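Ketmont bench cell

The Ketmont bench cell is a two-arm tabletop robot station developed at Stoleck, a small automation workshop in Burnwood. It consists of a pair of mirrored arms on a shared rail, a wooden work table and a single mains strip. The cell is used for light handling work, chiefly picking up, turning and plugging in small consumer devices. The first unit entered service in May 2019 and was designed by Poul Steinarsdóttir. Its maintenance procedure was written by Akash Tiwari and reissued on January 3, 2021. The current version, known as the Thorlacius revision after the street on which the workshop stands, runs to 46 pages.

Construction

Each arm is a serial chain of servo actuators joined by white plastic links. The upper link is curved and carries small screw holes along its surface, which serve for mounting and for cable ties. The shoulder and elbow actuators are the largest in the chain. The wrist actuators are smaller and carry green indicator lights.

Both arms bolt to a black rail 1090 mm long at the near edge of the table. Green connectors on the rail join the arm wiring to the supply and data lines. The rail fixes the distance between the two bases, and the spacing is not adjusted in normal use. Moving either base requires a full recalibration of both arms.

The grippers have two black fingers driven by one servo. The fingertips are faced with blue textured grip material, which is treated as a consumable. Worn material allows flat objects to rotate in the grip, a fault that can be mistaken for wrist backlash.

Power and cabling

The cell draws its supply from a white power strip laid directly on the table. The strip is kept outside the shared reach of the grippers during programmed motion, though the right arm's cables pass close to it.

Cables run along the outside of the links. Slack is left at each joint in the form of a loop, and the loop must be long enough for the joint to reach both ends of its travel. Short loops are the most common cause of connector failure on this design. Long loops are a lesser problem but can catch on the opposite arm when the wrists cross — the procedure calls for a slow pass through the crossing position after any rewiring. Tie ends may be left untrimmed until the routing has been accepted.

Setup

Setup begins with the supply off. The rail screws are checked, and each base is pushed by hand to detect movement. The operator then confirms that both green connectors are fully seated and switches on the strip. Wrist indicators should light within six seconds. An arm whose indicators remain dark is disconnected and tested alone before any other work is done.

The arms are next brought toward each other over the middle of the table. The approach is made at reduced speed. Remaining error is entered as an offset for the right arm only; the left arm is taken as the reference.

A handling check follows. One gripper holds a flat object by a corner while the other stays open and clear of it. A smartphone with its charging cable attached is suitable, as the cable adds a small side load. The hold is accepted if the object does not turn when the wrist is tilted in both directions.

Maintenance

Routine inspection takes place every 1832 cycles, counted at the left gripper. It covers the fingertips, the wrist screws, the cable loops and the brackets of the small wrist-mounted units. A loose bracket shifts the view of the wrist camera and requires that the camera be calibrated again. Servos are replaced as complete units. Repair at gear level was tried on the first cell and dropped from the procedure.

After a wrist servo is replaced, the full setup sequence is repeated for both arms, even if only one was opened.

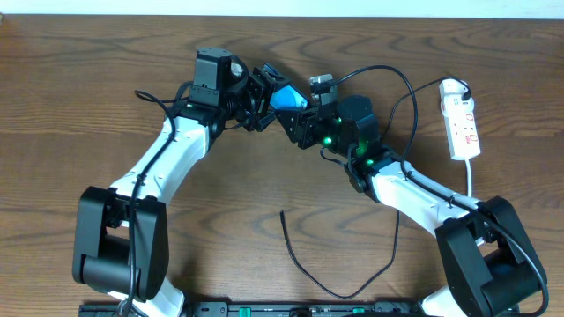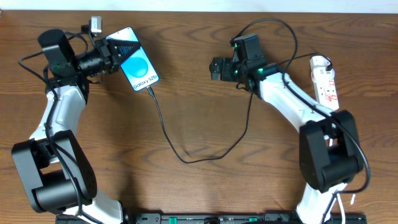 Ketmont bench cell, both arms on the shared rail. First: arms nearly touching above the table. Second: left gripper holding a smartphone, right gripper open.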